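Field Visit Report: Robotic Disassembly at Pleson
Submitted by Shewit Bogale
Course: Introduction to Automation

1. Background

On 17th May our class visited the Pleson workshop in Jenamwood for its open day. My group signed up for the computer recycling demonstration. Rebecca Farina, who runs the cell, told us the site takes in 3,000 used desktops a year and that most of them are still opened by hand.
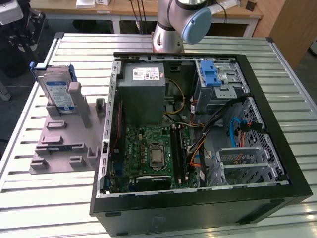
The goal of the project is to get hard drives out of old office machines so they can be wiped and sold again. Drives come first because they hold customer data. Memory and processors may be added later, but there is no schedule for that yet.

2. What We Saw

We stood behind a line on the floor and asked questions between runs. The work is done with the tower on its side and the side panel off.

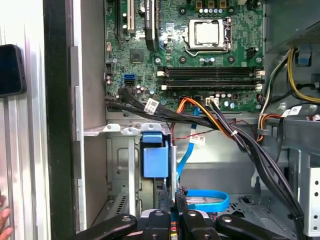 Cables were the topic that came up most. Every model routes them differently, and a cable can shift when a case is moved. Ms. Farina said the team has logged 387 practice runs since October, and loose cables are the most common cause of a stop.

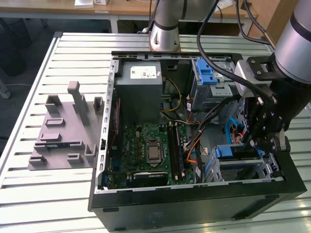 3. The Fixture

The team designed its own gray fixture for the table. It has blocks and slots for holding parts, so the arm can go back to a known position each time. The current design is version 3. I asked if it would fit other brands of computer, and she said the drive holders would have to be changed.
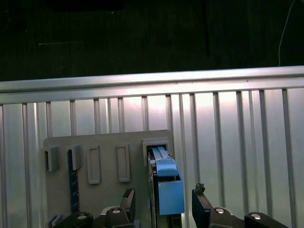 NOTES FOR DISCUSSION

I expected the arm itself to be the hard part. Most of our questions ended up being about grip and alignment. A drive caddy has to line up closely with its slot, and a small angle error can jam it. I would like to compare this with the Devadiga case study from week two, where the parts were all the same size.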